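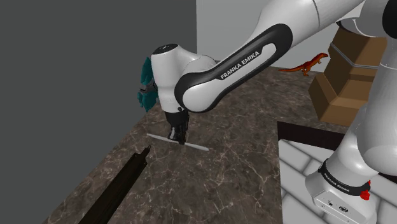 A Franka Emika arm over a marble countertop (computer rendering)

How to Set a Stop Using Average True Range
By Narayanan Thomas
July 2, 2020

A lot of newer traders pick a stop distance because it matches the dollar amount they are willing to lose. The market doesn't know that amount. A better starting point is how far the thing you are trading normally moves in a day, and Average True Range (ATR) gives you that in one number.

You need daily price data and a charting program with ATR built in. I use Heteck for charts, but any package will do.

Step 1. Add ATR to a daily chart
Leave the period at 14 unless you have tested something else. The reading is in the same units as the price. If a stock trades at $50 and ATR shows 1.20, its average daily range lately has been $1.20, counting overnight gaps.

Write down the value from the last completed day. Today's bar is still changing and the reading will change with it.

Step 2. Choose a multiple
For trades held from a few days to a couple of weeks, I use two times ATR. Shorter trades can work with 1.5. Long-term trend followers often use three or more. In our example, two times 1.20 is 2.40.

Pick a multiple and keep it for a good run of trades. Changing it after each loss leaves you with results you can't compare.

Step 3. Place the stop
For a long trade, subtract the distance from your entry price. An entry at $50.00 gives a stop at $47.60. For a short trade, add it, which gives $52.40.

Now look at the chart. If the stop lands just above an obvious swing low on a long trade, move it a little below that low and use the new distance in the next step. Don't move it closer to the entry so that you can buy more shares.

Step 4. Work out the position size
Divide the amount you will risk by the stop distance. Say you risk $630 on the trade:

630 / 2.40 = 262.5

Round down to 262 shares. If you had moved the stop to $47.00, the distance would be 3.00 and the size would be 210 shares. The planned loss is the same either way, before commissions and slippage.

Check the total cost as well. 262 shares at $50 is $13,100, and that has to fit your account.

Step 5. Enter both orders together
Most brokers offer a bracket or attached order. Use it, and read the order ticket before you send it – a sell stop entered as a sell limit below the market will normally fill right away. Find out too whether your stop is good for the day only or stays in until canceled.

Step 6. Trail the stop, if you trail at all
After each close, take the highest close since entry and subtract two times the current ATR. If the result is above your present stop, move the stop up. If it is lower, leave the stop where it is.

Where this goes wrong
ATR is slow to react. After a quiet stretch it will be low, and an earnings report can send the price well past your stop before the open. Your loss will then be larger than planned. I skip new entries in the few days before a report.

Krishnamoorthy Palaniappan asked whether the same steps work on futures. They do, but in Step 4 multiply the stop distance by the contract's dollar value per point first. If one contract comes out above your risk limit, pass on the trade or look for a smaller contract.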